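Visit report: the Nivberg open day

Lornetti opened its Nivberg site to customers on 10 October 2026, and I went along with Simone Bragança, who runs the time sheets in our office. We have used their NFC tags for clocking project hours since March and wanted to see how the tags are made and coded, and what is coming next.

Registration was in the front lobby. You got a paper badge with a tag on the back, and you scanned in at each stop with your own phone. Mine is an older model and needed two or three tries at the first reader. The staff member there told me to hold the top edge of the phone to the tag instead of the middle. That worked for the rest of the day, and I have since passed it on to two people in the office who had the same trouble.

The tour started with lamination. The antennas arrive on rolls, already bonded to their chips, and are pressed between two printed layers. Each roll carries 400 tags. A reader at the end of the line checks every one and prints a black dot on any that fails. On the roll we were shown, 384 had passed. I asked if that was normal and was told it was a slightly poor roll, from a new adhesive they are still adjusting. The dotted tags are punched out and thrown away.

Coding is done in a separate room. Each tag gets its own number, and customers can have a web address or a short text written to it as well. Locking is optional. We had ours locked when we ordered, and I now think that was a mistake, as we can't change the address when our projects are renamed. The coding team suggested leaving the tags open but protected with a password. Simone wrote that down for the next order.

The colored key fobs are molded elsewhere and only assembled at Nivberg. They come in 12 colors. The orange and the red are still too close to tell apart under office lighting, and I said so on the feedback form. A matte version is planned, and the samples looked more distinct to me.

After lunch there was a session on Kassa, the desktop reader. It is a flat puck that plugs in by USB and starts or stops a timer when you put a fob on it. Put down a second fob and the first timer closes. We tried to confuse it by stacking three fobs, and it refused all of them with a long beep, as the manual says it should. The cable is fixed and rather short. There will be a version with a socket.

The other product on show was Vekow, the time tracking software that goes with the readers. Most of what we saw is already in the version we have. New to me were:

Rounding rules per customer, so one can be billed by the quarter hour and another by the minute.
A warning when a timer has run past the end of the working day.
An export that keeps the tag number next to each entry.

The last one is the one we need. At the moment Simone matches tags to people by hand at the end of every month, with a list she keeps in a spreadsheet.

Metal surfaces came up in the questions. Ordinary sticker tags don't read well on metal, and half our desks have steel legs and drawer fronts. Lornetti sells a thicker tag with a backing layer for this. It costs more and the smallest pack is 100. We were each given two to try. Mine is on the side of my filing cabinet and reads fine so far, though it sticks out enough to catch a sleeve.

Parking was tight and the signs from the main road were poor, so leave extra time if you go to the next one. Coffee was free, lunch was not. We will order one pack of the metal tags and ask for a quote on four Kassa readers – the socket version, if we can wait for it.
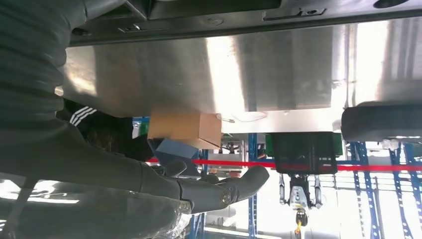 The slides from the Vekow session are on our shared drive, in the same folder as the tag list. Simone has the price sheet.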